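How to Clean and Oil Wooden Chopsticks and Spoons

Wooden kitchen tools can serve you for many years, but they need a little care that metal and plastic do not need.
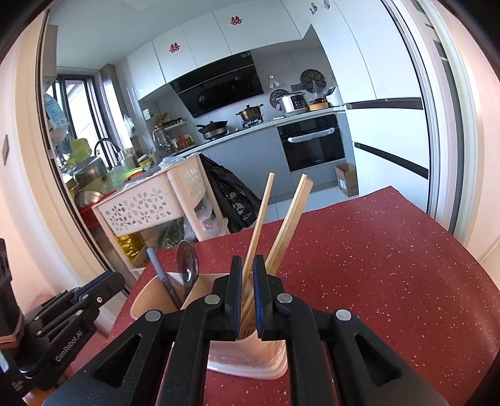
What you need

Dish soap, a soft sponge, a clean cotton cloth, fine sandpaper and food-grade mineral oil. I use the one from Okix, but any oil sold for cutting boards is fine. Please do not use olive oil or sunflower oil. They become sticky after some weeks and begin to smell.

Step 1. Wash by hand

Wash the wood soon after the meal, with warm water and a small drop of soap. Rub along the grain. For chopsticks, hold them one by one and pay attention to the last part of the tip, where the rice starch likes to stay. Do not leave them lying in the sink overnight.

The dishwasher is too hot and too long for most wood. I lost a good pair of salad spoons in this way – they opened along the middle like a dry branch.

Step 2. Remove smells

If a spoon smells of garlic or curry, make a paste from baking soda and a little water. Spread it on, wait ten minutes and rinse well. Lemon juice also helps, but it makes some woods lighter in color, so try first on the handle.

Step 3. Dry completely

Wipe with a towel and let everything lie on a rack until the next morning. In winter, keep the rack away from the heater. If you store your tools standing in a holder, put them back only when they are fully dry, and wash the holder itself too. Water collects at the bottom and you do not notice it until there is a dark ring on the wood.

Step 4. Sand the rough places

Only raw wood should be sanded. Lacquered chopsticks will lose their coating, and when the coating is peeling it is time to replace them. For raw wood, go lightly along the grain and wipe away the dust with a damp cloth. Let it dry again before oiling.

Step 5. Oil

Put a little oil on the cloth and rub it in. Wait 2 hours, then wipe off what the wood did not take. Very dry spoons may need a second coat the next day.

How often

I oil mine every second month, and the spoons for soup more often. When the wood looks pale and feels rough, do it again.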